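Category: Manipulation > Grasping in clutter > Methods
Sunday, November 10, 2024
Posted by: the Kavingate list, Selbridge group

Hello everyone,

Thank you for all the kind notes after my last post, and my apologies to the two of you who wrote to me directly and waited so long. I'm going to answer the main question on the list so that the whole group can tell me where I've gone wrong.

> On the Kavingate results: you say that picking by
> "looseness" beats picking by grasp score when the
> container is full. How do you get a looseness value
> without a model of every object? And does it hold up
> when there is cloth in the pile? Our own attempts at
> Whitcombe fell apart the moment we added a towel.

I had the same worry about cloth, and it took up most of our spring. The short version is that we never model the objects at all. The network (we call it Onix, after a much older project that shares none of its code) looks at the pile before and after each attempt and learns to predict how much of everything else will shift when one spot is grasped and lifted. A low number means the thing should come away cleanly. We trained it on 3859 attempts and held back 779 for testing, all of them on mixed toys with some fabric thrown in.

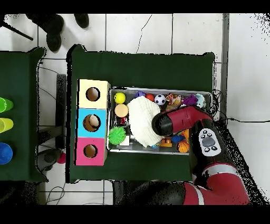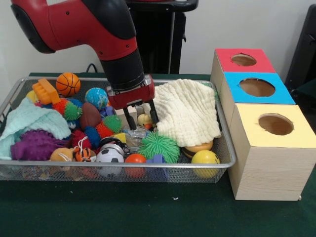
Now, about your towel. Our first version treated cloth as one big loose object, and I can see why yours might have done the same. A ribbed cloth gives a lovely wide patch of similar depth, so the score comes out nice and even, and then up it goes with half the pile riding along. What helped was asking for the prediction at two lift heights instead of one. At the lower height the cloth looks harmless – at the higher one the network has learned to expect trouble. We take the worse of the two numbers and rank on that.

With that change, the share of held-out attempts in which we disturbed a neighbor went down by 6 percentage points compared with ranking on grasp score alone. I know that isn't a giant leap, and I'd rather say so plainly than have one of you say it for me! Most of the gain came from full containers. Once a container is down to its last few things, the two rankings pick nearly the same object and you may as well use the cheaper one.

Spiky rubber balls are still our weak point. They catch on knitted fabric and on each other, and the network is far too cheerful about them. I've gone through roughly 50 of those failures by hand and I don't have a good story yet. My guess is that the depth readings on the soft spikes are so ragged that the before and after views disagree even when the ball has stayed put, but I would love to hear from anyone who has tried something similar with bristles or fringe.

To whoever asked about the placing step: we score only the pick. Putting a toy through a round hole into a box is a separate routine, and a miss there doesn't count against the ranking. I should have made that clear in March, and I'm sorry for the confusion it caused.

I'm happy to share the split lists if they'd be useful to the Whitcombe folks. Just write to the list and tell me which format you prefer.

Warmly,
Selbridge group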